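Handheld gripper practice, garment handling

The Prisanitz guidelines are a set of good-practice rules for people who record garment-handling work with hand-held grippers, so that robots can later learn from it. They were drawn up by Debora De Luca and Kári Kárason, and first shared with partner groups in April. The text runs to 43 short rules in 9 sections, and it is a friendly read, as rule books go.

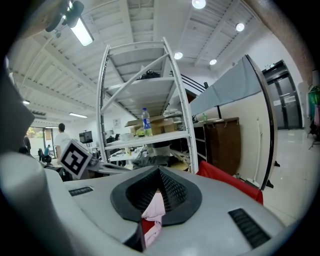
The opening sections deal with the tool itself. Fingers and pads are to be checked before every session, and any marker that is scuffed or coming loose should be replaced then and there - a marker that can't be read spoils a recording quietly, and you may only find out much later. Shelves, chairs and other everyday furniture may stay where they are, as long as the path to the garment is clear.

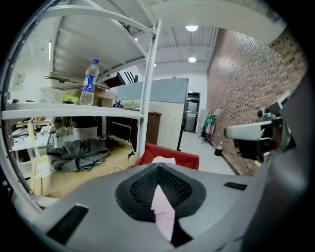 This page was last edited on 2019-02-13.

Section 4 turns to the garment, and it is the part people seem to ask after most. Clothes go on a plain hanger, with belts tied and sleeves left to fall as they like. The operator works slowly, keeps both grippers in view where possible, and never tugs at a caught seam. 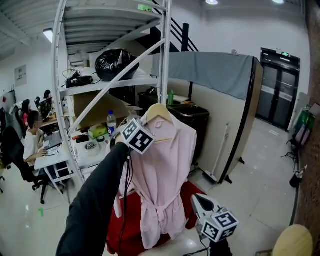
Reading time: 2 min

A bathrobe is a good garment to practice on, with its long sleeves and a belt to mind. Gunnlaugur Ragnarsson later added a note on cables, which asks that they be kept well away from the feet - a small matter, perhaps, but one he felt strongly about. The Fiviter edition leaves this note out.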